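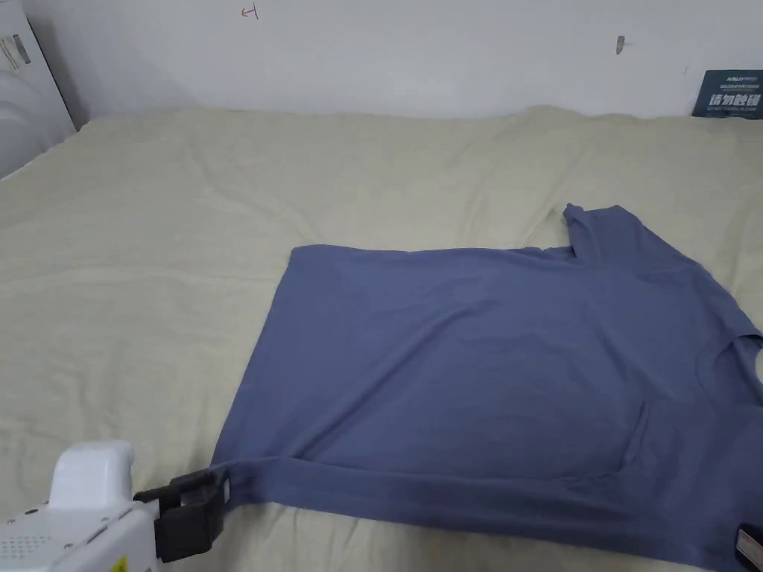

The Flat Fold, Reconsidered

Most T-shirts are put away badly, and the damage is slow. A jersey knit stores creases wherever weight sits on it, and a shirt at the bottom of a stack carries the load of everything above. After a few months the crease across the chest no longer drops out when the shirt is worn.

Ibsa Assefa has run the laundry room at Beyene, a small guesthouse, long enough to have strong views on this. He folds on a bed. A table gives a harder crease, he says, but few homes have one wide enough to take a shirt at full spread, and a shirt folded while half of it hangs over an edge will be crooked.

The drawback of a bed is friction. A cotton duvet grips jersey, so a shirt dragged across it stretches on the bias and the hem goes out of line with the shoulders. Assefa's correction is to lift and lay. The hem is held at its two corners, raised clear of the bedding, and set down again with the side seams parallel. Any band of cloth that has doubled under along the side is drawn out from the corner, never from the middle, where pulling leaves a bow in the seam.

Sleeves come next. A short sleeve that stands up from the bedding should be pressed down from the armhole toward the cuff. If the cuff has turned, it is opened first. The side is then brought in to a line running from the middle of the shoulder to the hem, and the sleeve is folded back on itself so that it lies inside that line. The other side matches. The result is a long strip with the neckline centered at one end.

From there, methods differ. Chaltu Yimer, who fits closets for Lurnell, folds the strip in half and then in thirds, which yields a packet that stands on edge in a drawer. Assefa folds in half and in half again for open shelves. Yimer's packet is smaller but has one more crease, and in heavier fabric it tends to spring open.

Drawer depth usually settles the matter. Yimer specifies drawers 800 millimeters wide for a single user and 1000 for shared furniture, with the shirts filed in 2 rows, front to back. She leaves a hand's width empty in each row. A drawer packed tight forces the user to pull shirts out by the collar, and the ribbing suffers for it.

Neither of them irons T-shirts. Assefa smooths with the flat of the forearm, hem to neck, before the first fold, and stores shirts only when the collar ribbing is fully dry. It is the last part to lose moisture, and he checks it with the back of the hand.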